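Puria table cover, heavy quality

Print this page | E-mail to a friend

The Puria cover is made for work tables which are used every day. It lies mostly flat from its own weight, and a small clamp at the table edge holds it in place. We cut it to your measure and send it on a roll - please do not fold it, the fold line stays visible for many weeks.

Order number 1165 is the standard width. For wider tables please take number 3319, which has the same surface but a thicker back side.

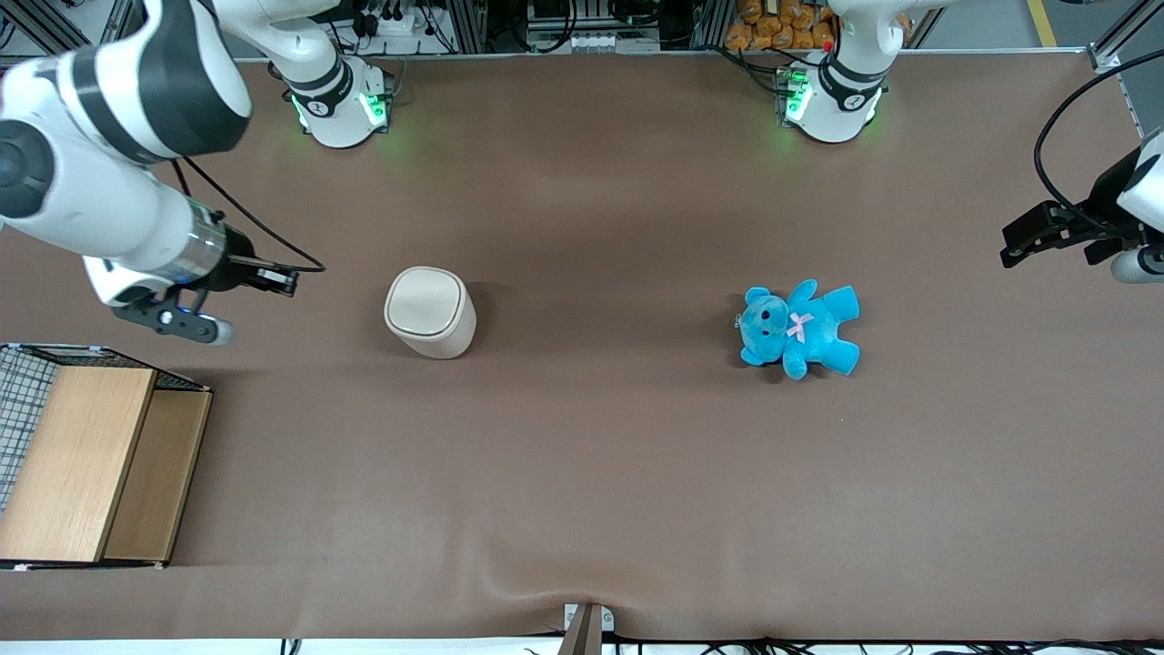
Cleaning is simple: a soft cloth and lukewarm water with a little dish soap. Strong cleaners make the surface dull. Small cuts can be closed with the Cever repair paste, order number 468, sold separately.

Delivery takes seven working days. If you are not sure about the measure, write to Oliwia Pawlak in our sales office and add a small drawing of your table - a sketch by hand is enough.

Print | E-mail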